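4.2 Turnout in the Hunholm council race

We matched 472 returned questionnaires to the town's voter list. Of these, 390 came from residents who had voted in November, and women made up the larger share.
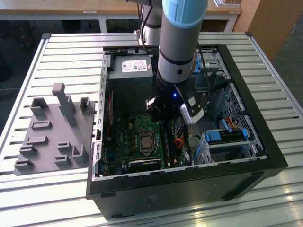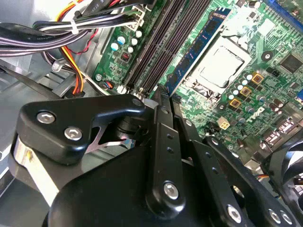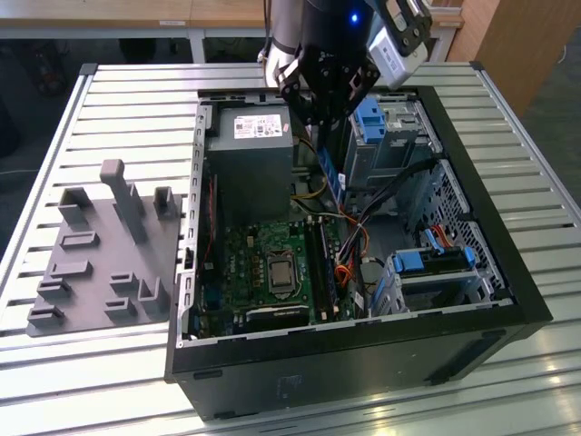
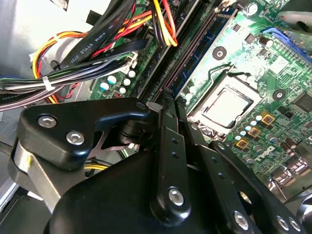
Figure 3. Open desktop computer, four views.

Clutside objected in its written response that mailed surveys draw in people who already vote — a fair point, and one we return to in Section 5. The 25 late forms were left out.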